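Flernden, Level 4, glazed side
High wind preparation: inspection checklist with comments
Issue 7
Inspected Fri 27 August

Scope

This checklist covers the open-plan desks, the service desk and the two small meeting rooms along the glazed side of Level 4. It does not cover the roof plant, the car park or the ground floor entrance, which have their own sheets. It is to be completed when a wind warning is given for the Kamham area and again before the floor is reopened.

Mark each line P (pass), F (fail) or N (not applicable). A line marked F needs a comment. A line marked P may have one. Do not leave a line blank.

Section 1. Glazing

1.1 All panes free from visible cracks, chips and edge damage. P
Comment: Short scratch on the inner face of pane 27, at knee height. It was recorded in April and has not grown. No action.

1.2 Gaskets seated along full length of each mullion. F
Comment: Gasket lifted at the foot of the mullion between panes 11 and 12, length 87 mm. Pressed back by hand but does not stay in place. Reported to Halvorsen, who hold the glazing contract. Desks next to these panes not to be used until it is fixed.

1.3 Opening lights closed and locked. P
Comment: The handle in the east meeting room turns past the locked position. Check by pushing the light itself, as the handle position is no guide.

1.4 Tape applied to glass is complete and firmly stuck down. P
Comment: Tape does not make glass stronger and must not be counted as protection. Where it has been applied it may help hold fragments together. The clear distance in 1.5 applies to taped and untaped panes alike.

1.5 Seats in use kept at least 4 metres from the glass while the warning is in force. F
Comment: Not possible at the service desk as laid out at present. Service desk to be closed during the warning and callers sent to the inner counter.

1.6 Blinds raised and cords tied off. N
Comment: No blinds fitted on this side of the floor. Line kept because the same form is used on Level 5.

Section 2. Water

2.1 Floor dry along foot of glazing. P

2.2 Floor boxes within one metre of glazing closed, with lids flush. F
Comment: One lid will not close over a plug with a large moulded body. Plug removed and lid closed. A flat plug has been ordered.

2.3 Extension leads lifted off the floor. P
Comment: Leads coiled and placed in the cable trays. Two leads without test labels withdrawn from use and left with the building office.

2.4 Absorbent mats available. P
Comment: Mats are in the tall cupboard by the lift lobby. The cupboard was locked at first visit and the key was not on the hook. The key has since been returned.

2.5 Paper records moved off the floor and off the lowest shelf. P
Comment: Boxes moved to the inner store. Stack height there is now at the limit. Do not add more.

Section 3. Desks and loose items

3.1 Screens lowered to the bottom of the stand and turned away from the glass. P
Comment: Screens on arms to be folded in towards the desk. Arms on the end row are stiff and need both hands.

3.2 Power to desk equipment switched off at the wall. P
Comment: Chargers left plugged in at three desks on first visit, cleared on second.

3.3 Drinking vessels emptied and removed. F
Comment: Repeated failure. Closed tumblers and flasks count as drinking vessels for this line, with lid on or off. They are heavy when full and they roll.

3.4 Signs, stands and ornaments taken down or laid flat. F
Comment: Freestanding signs on a flat base go over easily in a draught. Lay them face up on the desk, or put them in a drawer if they fit. Do not tape them to the desk top, as the finish marks.

3.5 Shelf risers cleared. F
Comment: The upper surface of a riser is often missed by people clearing their own desk. Phones, watches and small tools are the usual items. Check from both sides of the divider.

3.6 Small electrical items bagged and labelled. P
Comment: See the note at the end of this sheet. One bag per desk. Bags are held with the mats in the tall cupboard.

3.7 Desk drawers closed and locked, keys handed in. P
Comment: Keys are logged in Findodico under the desk number. Do not log under the name of the user, as desks on this side change hands often.

3.8 Chairs pushed in, back against the divider or desk edge. P
Comment: Chairs with worn castors drift. Lower the seat fully before pushing in.

Section 4. Routes and lighting

4.1 Both exits clear to full width. P

4.2 Exit doors close fully on their own. F
Comment: The north door stops short of the latch when the lobby fan is running. Closer to be adjusted. Until then the fan is to stay off.

4.3 Emergency lighting tested in last month. P
Comment: Test record seen in Findodico. One fitting above the printers was replaced after the test and does not yet have its own entry.

4.4 Torches in place and working. P
Comment: Batteries changed. Old cells taken to the collection box, none left in the cupboard.

4.5 Assembly point notice shows the current location. F
Comment: The notice by the kitchen still shows the old location at the rear gate. New notice printed and to be fixed before the floor reopens.

Section 5. Reopening

5.1 Section 1 repeated in daylight. To be completed.

5.2 Tape removed and glass cleaned. To be completed.
Comment: Remove tape as soon as the warning ends. Adhesive left in sun becomes hard to shift. Use a plastic scraper only - metal blades have scratched this glass before.

5.3 Bags returned to desks and contents checked by user. To be completed.

5.4 Damage, if any, entered in Findodico with pane or desk number. To be completed.

Open actions carried forward

Gasket between panes 11 and 12: Halvorsen.
Flat plug for floor box: building office.
North door closer: building office.
Assembly point notice: floor safety contact.
Missing test record for replaced light fitting: building office.

Note to line 3.6: bagging of small items

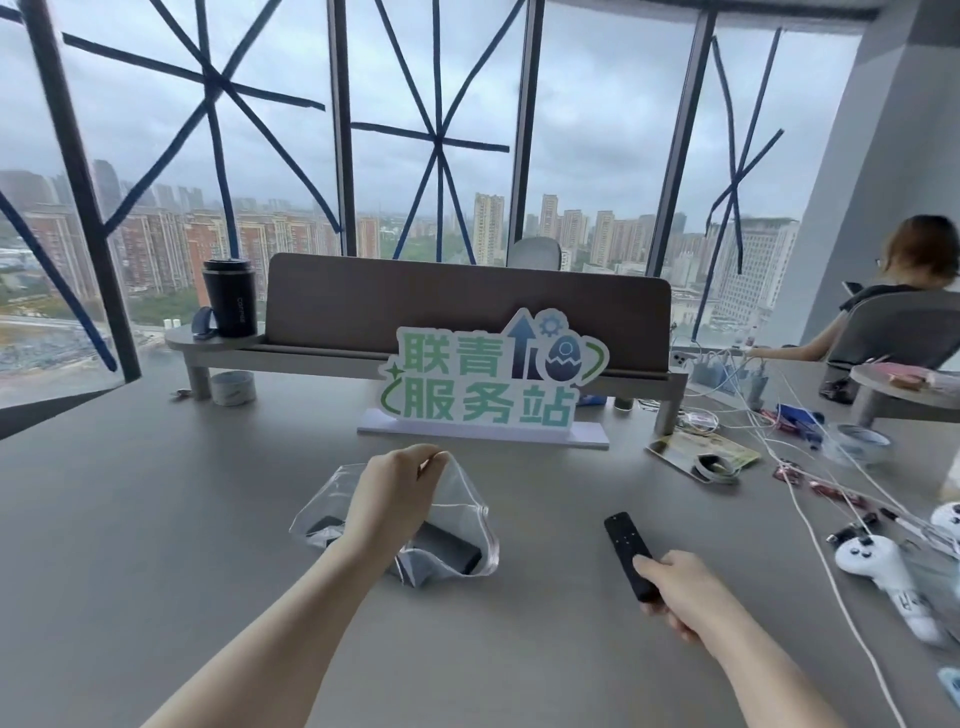
Remotes, adaptors and similar small items are to be bagged before the desk is wiped down and before any furniture is moved. Use the clear zip-lock type only, so that the contents can be checked without opening the bag again. Lay the bag on the desk and hold the top edge open with one hand, as with the bag here, leaving the other free for the remote. Put heavier items in first. Press the seal from one side to the other and run a finger back along it. The label goes on the outside and gives the desk number. Bagging does not complete the desk: the black tumbler on the riser falls under 3.3, the upright white sign under 3.4, and the small white device at the right end of the riser under 3.5. The roll of tape also has to go away. Place the sealed bag in the desk drawer, or in the inner store if the drawer does not lock, and enter the location in Findodico before signing line 3.6.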